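Careers > Current Vacancies > Collections and Archives

Archive Assistant, Local Newspapers and Printed Ephemera

The Rasstead Library Trust invites applications for the post of Archive Assistant, based at the Flamstead Reading Rooms. The post is part-time and is offered for a fixed term of two years. The successful candidate will join the Collections Department and will report to the Collections Manager.

The Trust holds the printed record of Rasstead and the neighboring district of Clumel, including newspapers, trade directories, theater programs, handbills and parish notices. The Mbwambo Bequest, received by the Trust in November, adds 4000 items to these holdings. Most are unbound, and few have been listed in any detail. The Archive Assistant will help to bring the bequest to the point at which readers may request items from it in the ordinary way.

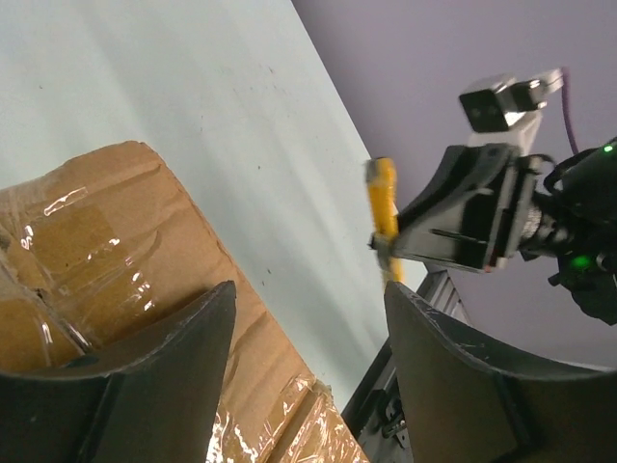 Duties of the post include listing printed items to the Trust's cataloging standard, removing pins and staples, placing items in archival folders, and assigning shelf marks. The Archive Assistant will also staff the inquiry desk during two sessions each week, answer written requests from readers, and retrieve and return material from the stacks. Newspapers in poor condition are to be referred to the conservator before any further handling – the post does not include repair work.

Applicants should have completed a high school diploma or its equivalent and should be able to show at least one year of experience in a library, archive, museum or records office. Accuracy in written English is essential. A reading knowledge of Swahili would be an advantage, as part of the Mbwambo Bequest consists of letters and church newsletters in that language. Formal training in archives is welcome but is not required. Training in the catalog system will be given during the first month.

The post involves regular lifting and the use of step stools. Applicants who would need an adjustment to any of these duties are encouraged to say so in their letter, and the Trust will discuss suitable arrangements before interview.

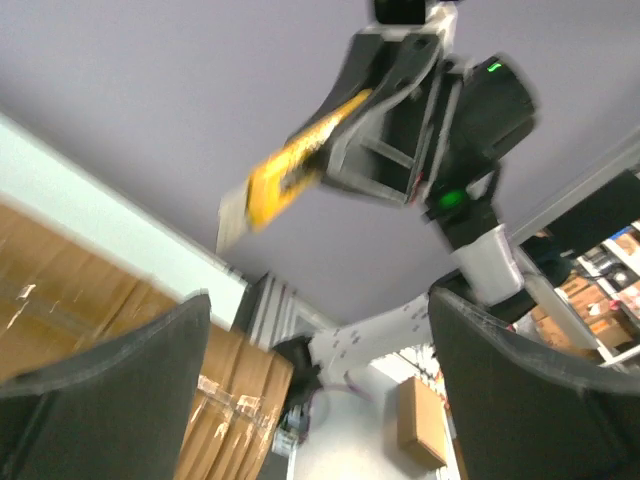
Issued by Pendo Mfinanga, Collections Manager

Salary is set at Grade 3 of the Trust's pay scale and is paid in proportion to hours worked. Regular hours are mornings, with one late session each week when the Reading Rooms remain open until 8:00 p.m. Paid leave and membership in the staff retirement plan are included.

To apply, please send a letter of no more than two pages, a current résumé, and the names of two references to the Collections Department. Letters should address the duties listed in this notice and should state the earliest date on which the applicant could begin. References will be contacted only after interview.

Interviews will be held in person at the Flamstead Reading Rooms and will include a short listing exercise using printed material from the collection. Reasonable travel costs within the state will be repaid on presentation of receipts. Applicants who have applied for a post with the Trust before may apply again – earlier applications are not kept on file.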